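Search this site
Search

Pralta Folding Cell: Fault Review Meeting
Minutes, 17 Jan 2020

Present: Jarmila Kopecký (chair), Štefánia Hrubý (controls), two from the Wimden night shift, one from Botness by phone
Notes taken by: Teixeira site office

1. Notes of the last meeting

Accepted with one fix. The spare wrist cable was ordered in October and has been on the shelf for a while, so that item is closed. Great to see it go!

2. What happened

Štefánia took everyone through the fault, and she had done a really lovely job of piecing it together from the log. The arm was on a run of denim, folding on the white table. On fold 27 it came down to pick the near corner of a pair of jeans and kept going past the height where it should have stopped. The force limit tripped, the arm held still, and the stack light went red. The operator hit the stop button as well, exactly as trained. No one was hurt and no one was inside the line. The chair asked for a thank-you to the night shift to be put in the minutes, and here it is.

The arm pressed on the table for 200 milliseconds before the limit cut in. That is inside what the safety settings allow, but everyone agreed it should never have got that far. The height estimate was wrong by 14 mm at the moment of the pick.

3. Why the height was wrong

This was the best part of the meeting and ran well over its slot. The wrist camera works out the height of the table from whatever it can find on the surface. With a plain white top it has very little to hold on to, and Štefánia thinks it locked onto the seam between the two table panels and treated it as the edge of the cloth. Botness agreed that this fits the log. They have seen trouble with pale, even surfaces on their own bench and were very happy to share notes (thank you, Botness!).

The night shift brought up a second idea: that the denim was bunched higher than the flat pieces the cell was taught on, and the planner picked a point on the wrong layer. Jarmila liked this one a lot. The two ideas don't rule each other out, and we will test both.

The wrist view was put up on the big screen while we talked. The seam runs right across the table, with a small darker mark on it toward the right, and the jeans fabric is bunched up in the lower right corner with one layer showing under another. Botness asked whether the mark is a chip or just dirt. We could not tell from the view, so it goes on the list for a proper look by hand.

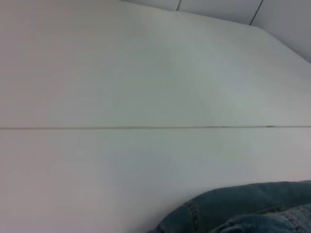
4. Fixes agreed

- Hard floor on the downward move, set in the controller and separate from the camera. Štefánia has a version half written already and is itching to try it. Owner: Štefánia.
- Clean the panel joint and check it for damage. If it is chipped, swap the panel. Owner: night shift.
- Try a patterned mat under the work so that the camera has something to read. Botness will lend us one. Owner: Jarmila to arrange pickup.
- Teach the planner on bunched denim as well as flat. Wimden has plenty of returned jeans and offered a full bin, which went down very well in the room.
- Lower the force limit for the first touch only. There was a good, lively talk on this. The worry is false stops on thick seams, where the stitching is stiff. Agreed to try it on the test program first.

5. Restart

The cell stays off automatic until the hard floor is in and has been checked by a second person. After that, 10 slow runs with an operator at the stop button, then back to this group before going to full speed. Slow runs can use any cloth, but at least half should be denim.

Wimden asked if hand-guided mode can be used in the meantime for teaching. Yes, with the speed cap on and the key held by the person doing the teaching.

6. Reporting

The fault goes in the site safety book as a near miss. Jarmila will write it up and send it around before it is filed, so please read it and send back corrections, especially the timings. She would love to see more of these reports come in, including the small ones. The night shift asked for the form to be moved next to the cell, where people can reach it without going upstairs. Agreed on the spot.

7. Other business

The stack light was hard to see from the packing side. Štefánia will look at adding a second one on the wall. The table is also due for leveling and it makes sense to do that on the same visit as the joint.

Next meeting: once the slow runs are done. Jarmila to send the invite.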